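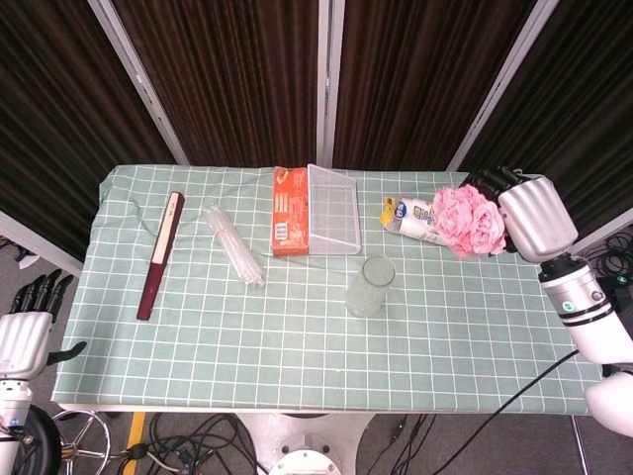

Robotics Open Day Report
Nele Dierckx
Mar 29, 2019

For our automation unit we had to visit a workplace and write up one thing we learned there. I went to the open day at Rallusen with my project partner Mirjam, mostly because her bus goes straight past it. I was expecting a big orange arm welding car doors behind a cage. They do have a welding cell, but it was switched off for the day, so we headed to the manipulation lab at the back and ended up staying there most of the afternoon.

The lab works on picking up household stuff. Our host was Wilma Van Beek, who runs the sessions, and she was really patient with us (we asked a lot!). The robot has two white arms with black hands, and it works over an ordinary table with a mint green checked cloth on it. Everything on the table was something you could find at my nan's place — a folding fan, a glass jar, a plastic bottle, a bunch of fake pink roses. I asked Wilma if the objects were picked at random and she said no, each one is there to be annoying in its own way.

The jar is annoying because it's clear. Depth cameras can have a lot of trouble with clear things, as the light goes through or bounces off at a funny angle. The straws or sticks in the see-through wrapper have the same problem, plus the wrapper can shift when you squeeze it. A bottle on its side can roll. The mesh basket has holes in it, so a camera can be looking at the basket and the table behind it at the same time. I would have guessed the roses were the easy one, but Wilma says soft, floppy things are some of the worst, as the shape changes once you touch them.

Even the tablecloth matters. I thought it was just there to look nice. The lab swaps cloths between sessions so the software doesn't get used to one background, and a wrinkle can look like the edge of an object if the settings are off.

Then we got to the talk. Henk Peeters explained how they log every attempt, including the bad ones. They had 1,247 attempts on file for this set of objects, and he wouldn't let them delete the failures. Our teacher has been telling us the same thing about our own lab books since September, so I have to admit she was right.

Mirjam asked how strong the hands were. Henk said grip strength is mostly not the issue, it's knowing when to stop squeezing. He got us to pick up a paper cup with our eyes shut and notice how much our fingers were doing without being told. I crushed mine a bit.

What I would change about our project

Our own gripper (the one we built from the Brilton kit) has only ever picked up foam blocks. After the visit I think our testing was too easy. Mirjam and I have decided to add 5 new objects, at least one clear and one soft, and do 6 tries with each. We'll also write down how each try failed instead of just putting a cross in the box.

I didn't get to see the welding cell running, and I didn't ask what the whole setup cost, so that part of the worksheet is blank — sorry.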